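Subject: Re: [shortfilm-list] Extras call for "Sturnico"

Rostam Bagheri wrote:
> Is it true the casting is open to people with no credits at all?
> My niece has done school plays and one local furniture ad.
> Also, are they paying, and how far is it from Pisard?

Hi Rostam and everyone,

Yes, totally open! I talked with the folks at Basov on the phone this morning and came away so excited that I sat down to write before I'd even had coffee. They want 100 extras for the market sequence, and 2 small speaking parts are still not cast (a sister and a bus driver).

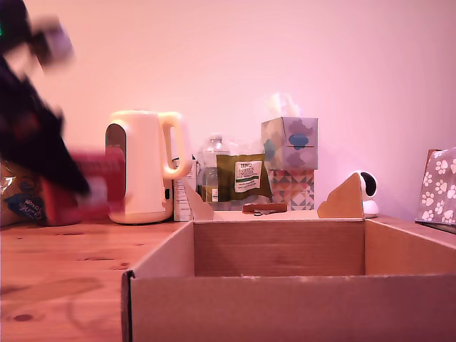 Pay is the same flat day rate for all extras, with lunch. They've had 600 names come in already, so your niece should send hers soon, but school plays are fine, and so is the furniture ad. Oberholzer is directing, and if you saw the last short you know how much screen time the background people got. I loved that film. The kid with the trumpet had no credits either!

From Pisard it's an easy train ride, and there's a shuttle from the station at 7 a.m.

What to send:

- One plain headshot and one full-length photo, no filters
- Height, age range, and any languages
- A short clip, under a minute, talking about anything you like
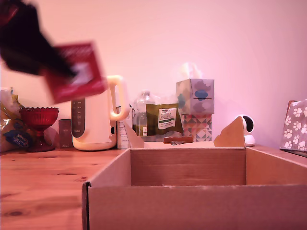 - Dates you can't do in March

Put reference 1077 in the subject line or it goes to the crew inbox.

Can't wait to see who from this list ends up in it.

Demyd Holovko

Comments

marla_t: Sent mine last night, thanks Demyd! Do they want the sister to sing?

Demyd Holovko: Just a few lines, and humming is okay.

pkw: Is the shuttle running back in the evening too?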